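FOR IMMEDIATE RELEASE
December 15, 2021

New Online Course Teaches the Lost Art of Reading a Signature

Hi everyone, Zoi Makris here. I usually hand these announcements off to someone with a calmer writing style, but I've been waiting so long to share this one that I'm doing it myself!

Starting next month, my little teaching studio, Skakora, will offer its first full course on signatures. Just signatures. If you've taken one of my beginner handwriting classes you know I can barely get through the lesson on margins without somebody raising a hand and asking about their boss's signature, or their mother-in-law's, or the one on the back of an old painting they found in the attic. I always say "we'll get to that," and then we run out of time. So now we're getting to it.

The course is called The Name You Sign, and it runs 20 lessons. You can take them at your own pace, and each one comes with a practice sheet you can print at home. I wrote the lessons together with Reijo Valtonen, who taught me most of what I know about pen pressure and who still mails me his corrections in green ink (I have a drawer full of them).

We look at size first, then slant, then the big question of whether a signature matches the rest of a person's writing. A lot of people sign their name in a completely different style from the way they write a grocery list – I certainly do – and I find that gap more interesting than either piece of writing alone. There are lessons on underlines, on initials, on names that trail off into a flat line, and two on how signatures change over the years. Naima Gaber kindly let us use her own signatures for those, going back to her first library card, and seeing them lined up side by side gave me goosebumps.

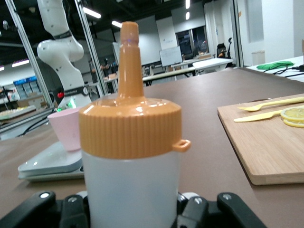
Do I need any handwriting training before I sign up?

Anyone can start from scratch, and the first four lessons cover all the basic terms you'll need for the rest. If you already have some training, feel free to skip ahead to lesson five.

I should say what the course doesn't do, too. It won't make you a forgery expert. Document examination is a separate field with its own training, and if you have a legal question about a check or a will, please take it to somebody who does that work. What I teach is handwriting analysis the way I've practiced it for years, as a way of looking closely at people and asking better questions about them. Plenty of folks are skeptical, and I'm happy to have skeptics in the class. Vusumuzi Mokoena came in as one when we tried out the lessons in November, and he sent me this afterward: "I still argue with half of it, but I did every practice sheet and I look at my own name differently now." I'll take that!

The samples were the hard part. I've collected more than 2000 signatures since I began teaching, and choosing which to use took me most of the fall. We ended up with 158, all shared with the writers' permission, and every one of them was done with a real pen on unlined paper. No finger-on-a-screen scribbles. (There's a short bonus lesson about those, mostly me complaining.)

Birside Press is printing a companion workbook with wide blank pages for collecting signatures of your own. Angeliki Kourkoulas did the layout and talked me out of a very ugly purple cover. The workbook is optional and you'll be fine without it, but I like having everything in one place and I suspect a lot of you do too.

Enrollment is open now through the Skakora website. Students from any of my past classes get the returning student price, so please log in with your old email before you check out. Editors and podcast hosts who'd like a sample lesson or an interview can write to me through the contact page. I answer those messages myself, usually at night, sometimes at length.

Zoi Makris
Founder and teacher, Skakora

Recent Releases
Skakora Adds Evening Sessions for Beginner Handwriting Class
Left-Handed Writers Wanted for New Slant Study
Zoi Makris to Speak at the Dultach Pen Fair
What Your Capital Letters Say: Free Replay Now Posted
Antoniadis Stationery Hosts Signature Night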